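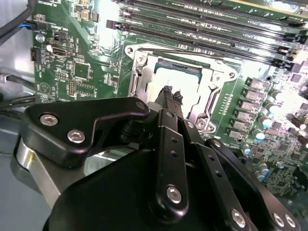 Postal History: Changes to the Autumn Sale and Exchange Packet

The lots for the autumn postal bid sale have now been sorted and described. There are 309 in all, and the list goes out with the next issue. Bids must reach the sale desk by mail or email before the closing date printed on the front page of the list. Bids by phone are not accepted.

The largest group is the Saliba collection of small-town cancels, mostly on cover or on piece. It was formed over many years and has been broken into single lots and a few balance lots. Condition is mixed. Toned perforations, short corners and partial strikes are noted in the descriptions, and lots of five stamps or fewer are sold as described and may not be returned for faults already listed.

Members who collect the Furkemley branch railroad marks should look at lot 206. It is a double circle in violet on a two-cent stationery envelope, with the office name clear and the year missing from the date. The same mark in black is known to us on three other covers. We would like to hear from anyone who has it in either color with a readable year, as the earliest date in the handbook is still blank.

A note on descriptions. In past sales we used "fine" for both the stamp and the strike, and this led to some disputes. From now on the stamp is graded first and the cancel second, with a slash between them. "F/VF" means a fine stamp with a very fine strike. "Piece" means the stamp is still on part of the original envelope, and no attempt has been made to remove it. Estimates are in dollars and reserves are set at 60 percent of the estimate unless the owner has asked for a different figure.
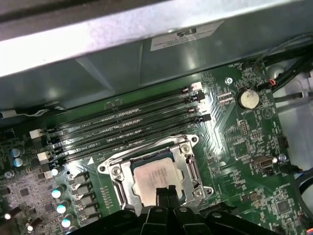 Grading of cancels on dark stamps is always a matter of opinion, and members who are unsure about a lot can ask for a scan before bidding. Please give the lot number and say whether you need the back as well. Scans of whole balance lots cannot be supplied.

The exchange packet is back on its usual circuit after the gap in May. Books should be passed on within seven days of receipt, with the slip filled in even if nothing was taken. Please do not use tape on the pages. Several books came back this spring with hinges stuck over the prices, and these had to be made up again.

Blank books can be ordered in the Hiline size only. The older Fesovex books are still good for the packet if the covers are sound, but no more will be stocked.

Send packet material to Box 3264 and mark the envelope "Exchange." Sale bids go to the same box marked "Sale." Payment for lots won is due within 14 days of the invoice, and postage is charged at cost.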